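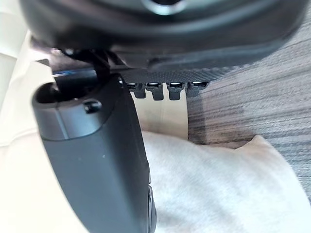
Rechercher dans le forum Recherche avancée OK

Main Itska 5 doigts : retour après 60 heures de service

**fraiseuse_bleue**
Le kit est monté depuis juillet sur notre torse à deux bras. Livraison Tunstall, deux mains, deux caméras de poignet, une licence Skosora pour la téléopération. Total facturé : 4 000 € par main, hors câblage.
Mécanique correcte. Jeu à la première phalange mesuré à 0,4 mm à la réception, 0,6 mm maintenant. Reprise du zéro articulaire nécessaire à chaque mise sous tension, 79 secondes pour les deux mains, non parallélisable dans le firmware actuel. La documentation indique une procédure « rapide » qui renvoie une erreur chez moi.
Point faible : la caméra de poignet. Le doigt masque une bonne partie de la vue.

**Murkgate**
Le masquage est réglable. Il faut reculer le support de caméra d'un cran et refaire l'étalonnage extrinsèque. Page 60 du manuel Tunstall, version anglaise seulement.

**fraiseuse_bleue**
Fait avant de poster. Au cran arrière, le doigt sort un peu du champ mais le carter de la main y entre davantage. On échange une occultation contre une autre. 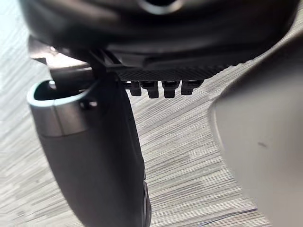 Pour la saisie sur tissu, je m'en accommode, le modèle apprend avec le doigt dans le champ. Pour l'insertion de pièces, je perds le point de contact au pire moment et je dois me rabattre sur la caméra de tête.

**p.lenoir**
Pas d'accord sur « point faible ». Une caméra de poignet qui ne voit pas le doigt ne sert à rien pour estimer le contact. Le vrai défaut est l'absence d'obturateur global à ce prix.

**fraiseuse_bleue**
Voir le doigt, oui. Lui donner autant de pixels, non. D'accord pour l'obturateur.

**Gareth Oakley**
Quelqu'un a-t-il comparé avec la caméra de tête seule ? Chez nous, l'ajout des vues de poignet double le volume enregistré pour un gain que je n'arrive pas à isoler. Je précise que nous travaillons sur des objets posés au sol, de grande taille.

**fraiseuse_bleue**
Sur de gros objets la tête suffit sans doute. Elle donne les deux mains et le sol devant, avec assez de recul pour planifier l'approche.
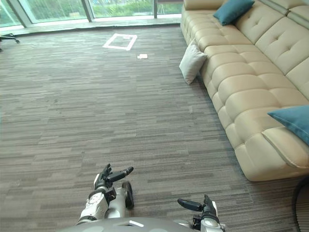
Vue de tête, les deux mains ouvertes au-dessus de la moquette, carré de ruban blanc au sol.

La précision en profondeur se dégrade vite au-delà du carré. Je n'ai pas encore de chiffres propres.

**Murkgate**
Pour l'erreur de procédure rapide : elle exige que les doigts soient en extension complète avant la commande — non documenté, confirmé par le support Itska par courriel. Essayez et donnez le code retour.

**fraiseuse_bleue**
Code 5 dans les deux cas, doigts tendus ou non. Ticket ouvert.

**p.lenoir**
Code 5 = tension de bus trop basse chez moi. Mesurez au connecteur du poignet, pas à l'alimentation.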